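**Paper cups for seed starting – worth it or just clutter?**

**mossypete**
I've got a stack of small paper cups left over from a party and want to start lettuce in them. My setup so far is flat cardboard taped down over the big table with clear packing tape, cups upside down so the dust stays out.
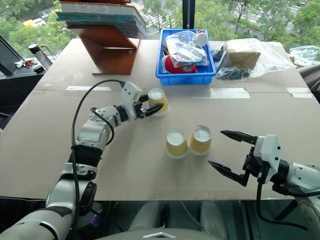
*Cups on the cardboard, pale yellow sides, white bottoms up.*

Do I poke holes in the bottoms or skip it?

**Dreler66**
Poke holes. Always. I drowned a whole tray of basil in November by trusting my own restraint with a watering can.

**Tullio Russo**
Small ones are fine for lettuce and useless for tomatoes. Also, cardboard under seedlings? Enjoy your new mushroom farm.

**mossypete**
The cardboard is for the table's benefit. It was my aunt's and I'd like to stay in the will.

**volano_jane**
I'd disagree with Tullio, I've done tomatoes in paper. You pot them up after 5 weeks and the cup has usually resigned by then anyway.

**Tullio Russo**
"Resigned" is generous. Mine went to mush in 2.

**mossypete**
OK, related question. Is a cup in this state still usable for anything? Asking before I bin it.

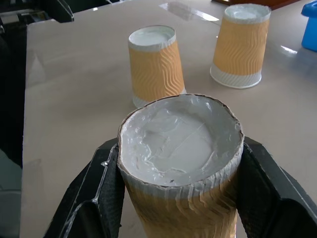
*Ragged rim, corrugated sleeve, shiny gray stuff inside.*

**Dreler66**
Is that foil?

**volano_jane**
Could be foil, could be paste. I wouldn't put soil in it either way. The wavy sleeve is nice though – slide it off if it'll come and use it as a collar against slugs.

**Tullio Russo**
Slugs will climb that like a staircase. Bin.

**volano_jane**
They haven't climbed mine.

**Dreler66**
The two cups upside down behind it look all right to me. Start with those and let the torn one go in peace.

**mossypete**
Fine, it's going. Holes tonight, lettuce tomorrow. Does a fork work or do I need a proper awl?

**Tullio Russo**
Fork. Not one of your aunt's.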